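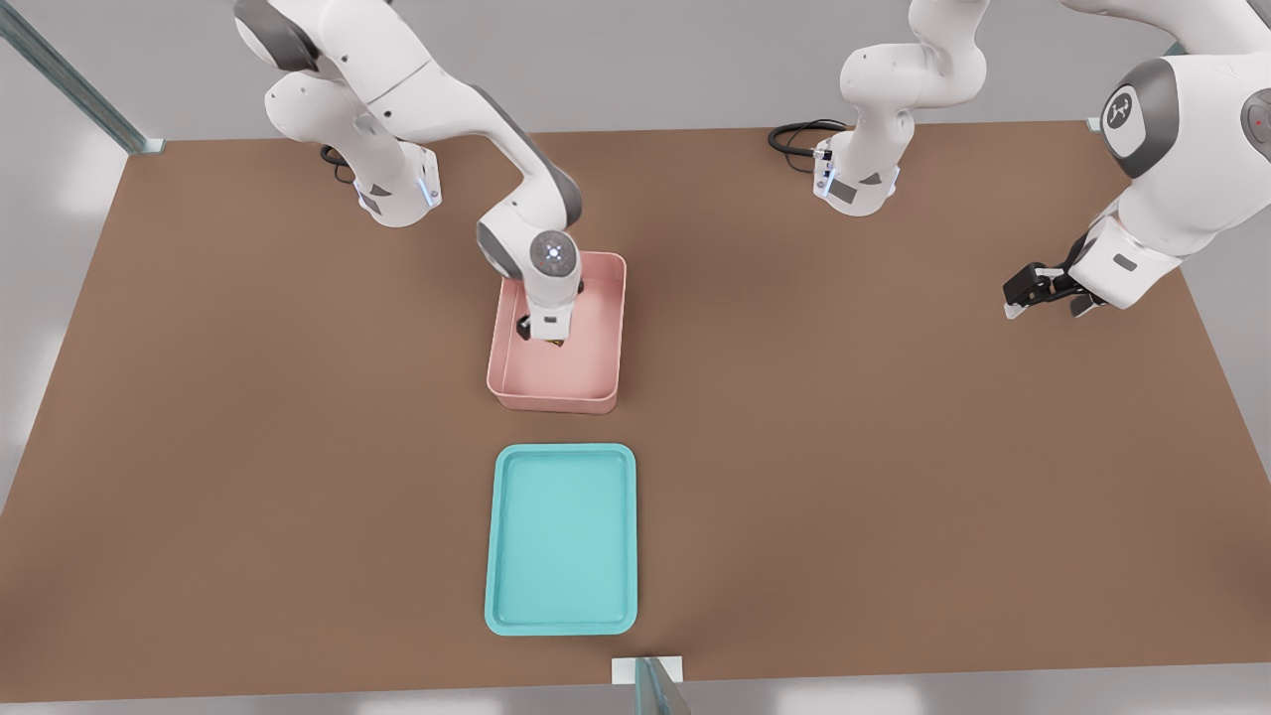 Sim, two-arm bench. Left gripper down in the pink bin with the part, teal tray still empty, right arm open and off to the side.

2 min read

Thursday, December 9, 2021

Rianne has the simulated bench looking smart and wants to order the second arm in January. I'm not there yet.

The job is bin to tray: pick one part out of the pink bin, put it in the teal tray. The tray is straight in front of the bin with a bit of bare table between. One arm can do that. I've asked twice what the second one is for and been told "handover", but the right gripper still has a wide stretch of table to cross before it could hand over anything.

Other grumbles, so they're written down:

-- Walls of the bin. The hand goes in far enough that the walls hide part of it. In sim a scrape costs nothing. On our real bench it costs a set of fingers, and Horacio printed the last set.

-- Friction. Still the default value. Nothing we own slides like that, least of all the parts from the Nustley box.

-- Light. Soft and even, hardly a shadow. Our workshop has one strip lamp and a window.

Rianne's plan is 2,000 runs overnight, then 4,000 if the numbers look good. I'd swap the lot for 12 on the real table with the arm we've got. She says the Doren script can't log real runs yet. Fair, but then fix the script first.

Agreed for now: she goes ahead with the 2,000, I measure the real bin (inside, at the bottom, where it narrows) and we compare the misses. No orders until then. Horacio to look at whether the corner posts get in the way of the elbow. I think they will.

Friction value still to do. Ask Rianne where she keeps the file.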